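# The Thin Grey Layer

*Thermal interface materials account for a small part of a computer's cost and a large part of its service calls. Alina Căpraru reports on how they age.*

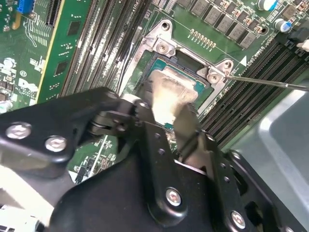
Two machined metal surfaces pressed together touch over a small fraction of their apparent area. The rest is a gap of a few hundredths of a millimetre, filled with air, and air conducts heat at 0.026 watts per metre-kelvin. Aluminium manages more than 200 and copper nearly 400. A heatsink mounted dry on a processor will therefore run the processor hot whatever its fin area.

Thermal paste exists to displace that air. A typical product is a silicone oil loaded with zinc oxide, aluminium oxide or, in dearer grades, aluminium nitride. Its conductivity is modest, between 1 and 10 W/mK for most of what is sold, and the figure on the tube tells a buyer less than it seems to. Thermal resistance depends on conductivity and on thickness, and the thickness of the finished joint depends on particle size, viscosity and clamping pressure. A paste rated at 4 that settles into a thin joint will beat one rated at 8 that does not.

Bogdan Grecu runs the test bench at Flonero, a repair and refurbishment firm that handles office desktops and small servers. He stopped reading data sheets for conductivity some years ago.

"The method isn't the same from one maker to the next," he says. "Some measure the bulk material, some measure a joint and work backwards. You can't put the two numbers side by side."

Flonero's own method is plain. A copper block with an embedded heater is held at a fixed power of 50 watts, a water-cooled plate is clamped to it with a known force, and the temperature drop across the joint is recorded once it has settled. Each sample then goes through 1000 thermal cycles in a cabinet and is measured again. The second reading is the one that decides what the firm buys.

## Pump-out

The main ageing mechanism in paste is mechanical. A processor lid and a heatsink base expand at different rates, and both bow slightly as they warm. Each cycle squeezes the paste outwards a little and, on cooling, draws back rather less of it. Over months the centre of the joint thins, voids open, and the material collects as a ridge at the perimeter. The centre is usually where the silicon is.

Thin pastes suffer most. They also give the best results on the first day, and this is why short magazine tests (including some that have appeared in these pages) tend to favour them. A thick paste is awkward to spread and starts a degree or two worse, but its position on the chart after a year is often better.

The second mechanism is separation. The oil migrates away from the filler, leaving a chalky residue with poor wetting. Storage matters here as much as service. Gheorghița Cozma, who buys consumables for the Winbridge group of colleges, had a batch of syringes fail in May after a winter on a shelf above a radiator. The first few millimetres from each tip came out as clear liquid. The syringes are now kept flat in a cool cupboard and written off at their printed date.

## Pads and phase change

The alternatives trade peak performance for stability. Silicone gap pads are thick and tolerant, and suit voltage regulators and memory, where the heat is low and the tolerances are loose. Graphite sheets neither dry out nor pump out. They do need adequate pressure, and they conduct electricity, so an offcut loose on a circuit board is a short circuit in waiting.

Phase-change materials are the more interesting case. They are solid at room temperature, soften somewhere between 45 and 60 degrees Celsius, and flow into the surface under clamp load. Above that point they remain viscous enough to resist pumping. Laptop makers have used them for a long time. Their appearance in small retail packs is more recent, and they are easily spoiled in handling: the film tears if the liner is peeled warm. Grecu chills the sheet for ten minutes first.

The Winbridge colleges moved part of their estate to phase-change film at the last refresh. Of 1584 desktops treated, 3 have since been reopened for overheating, and two of those had a seized fan. Cozma is careful about the comparison, as the older machines had paste of unknown age and make.

## Removal

Old paste comes off with isopropyl alcohol at 90 per cent or above and a lint-free cloth. Marius Ghiță, who teaches the hardware course at Pornis, has his students warm the machine before lifting the cooler, then twist it a few degrees each way. A cold joint can grip hard enough to pull some processors straight out of a latched socket, with bent pins as the usual result.

Abrasive pads should be avoided. They remove the nickel plating from the lid and leave conductive dust. Faint staining after cleaning has no measurable effect on the joint, and Ghiță marks students down for chasing it.

Quantity matters less than is commonly argued. Under proper clamping the surplus is pushed out to the edge, where a non-conductive paste does no harm beyond the mess. Too little leaves bare areas, and these do not fill in later.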